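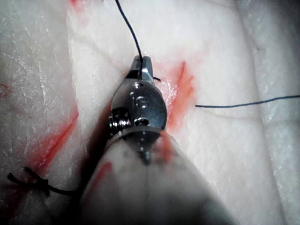 Chapter 11
Thread, Needle, Knot

I learned to sew long before I learned to suture, and I figured that would give me a head start. It gave me bad habits! Cloth lets you haul on the thread until it's snug. Skin puckers if you do that, and so does a decent practice pad, so most of this chapter is me nagging you to pull less.

You'll want a pad, a curved needle with dark thread attached (pale thread vanishes on a pale pad, and you'll hate it), and a good light. Our sewing bench at Bukadwood had 12 places and one good lamp, so we fought over it. Set aside 20 minutes and turn your phone off.

Before you tie anything, get comfortable just holding the needle. Grip it crosswise in the jaws, keep the point where you can see it, and think about where it's going to come out on the far side of the cut.
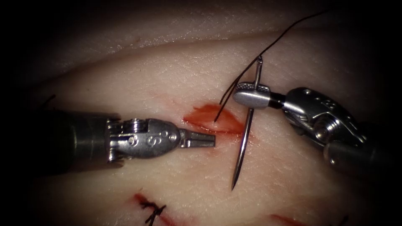 11.1 Passing the thread

Start with a short slit. Go in on one side, follow the curve of the needle, and come up the same distance from the edge on the other. Then draw the thread through slowly, and leave yourself a tail you can find again. My early tails were so short that I kept pulling them right back through the pad (and saying things I can't print in a textbook).

Look at the thread on both sides of the cut before you go on. If it crosses at a slant you didn't want, take it out and try again.

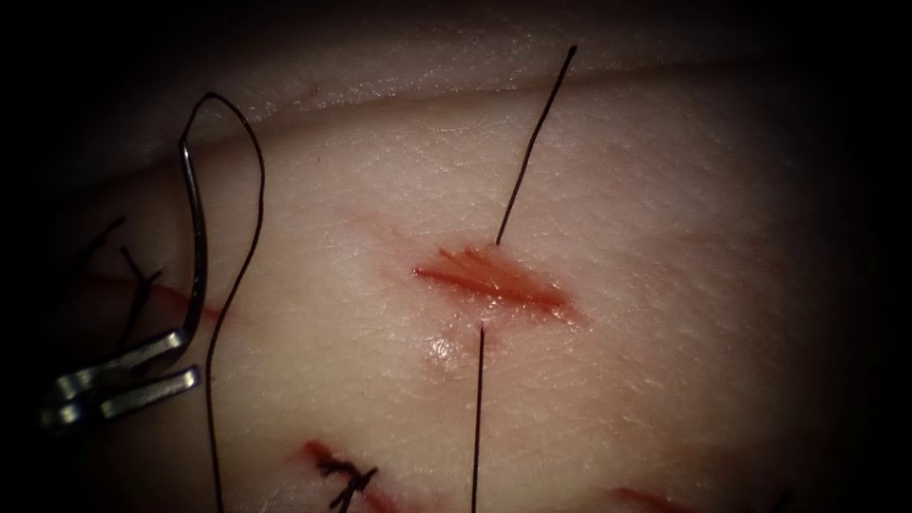
How tight should the first knot be?
Tight enough that the two edges of the cut just touch. If the pad bunches up between them, loosen the knot and tie it again.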